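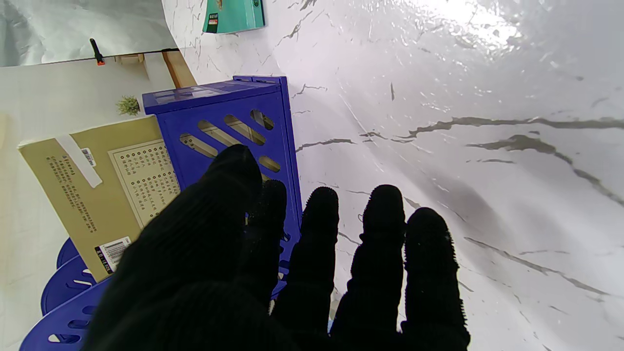 Home | Kitchen | Laundry | Cellar | Balcony | Search

Keeping potatoes, onions and apples through the winter

We live in a flat on the second floor and we have a small cellar room which belongs to it. When we moved in, I bought potatoes in the supermarket every week, in bags of two kilos, and always some of them were green or soft. Now I buy them once in the year, in October, from the farm shop Stutitz, and they last us until spring. I write down how I do it. My cellar is not perfect, so maybe it helps also people who have not a perfect one.

Before you buy

Measure the temperature of the place for one week. I put a simple thermometer on the floor and look at it in the morning and in the evening. Between four and eight degrees is very good for potatoes. My cellar has ten in October and six in January, and it is still fine. If you have fifteen or more, buy a smaller quantity and eat it before Christmas.

Ask for a late variety. Early potatoes have a thin skin and they do not keep, even if the seller is friendly about it.

Sorting

Do not wash them. Put old newspaper on the floor, lay the potatoes out in one layer and leave them for two days in the dark. After this the soil falls off when you rub with the hand. Every potato with a cut or a soft place goes up to the kitchen and is eaten first. I weighed mine last year: from the big sack there were 2,850 grams which I had to use in the first week. We ate much soup.

Containers

Air must come in from the sides and from the bottom. Wooden boxes are good but heavy, and in my cellar they got mould at the corners. Open crates are easier to clean. I wash them in spring with hot water and a spoon of soda and let them dry on the balcony. Two thin strips of wood under each crate keep it away from the cold floor. Over the top comes a jute sack, never a plastic one.

Onions want it dry, so they do not stay with the potatoes. Mine hang in nets in the corridor cupboard. A net holds 900 grams without that the lower ones are pressed.

Apples

Apples give off a gas which makes potatoes sprout earlier. Keep them in another room, or at least on the other side with a closed door between. I wrap the best ones one by one in thin paper. It is boring work, but one rotten apple then does not touch the next. The variety from the Drutetti orchard becomes sweeter after New Year. The others I cook to purée before that.

Checking

Every two weeks I go through all the crates with my hands, also at the bottom. You smell a bad potato before you find it. Take it out together with its neighbours and dry these with a cloth. Small sprouts can be rubbed off, and the potato is good to eat if it is still firm. Green parts must be cut away generously. If it is green all over, throw it away.

In March I finish the rest as gnocchi and freeze them in portions of 115 grams for each person. For children it is too much, for my husband it is too little.

Page last changed: 2 August 2025

Contact | Copyright Ouazzani Household Pages | Back to top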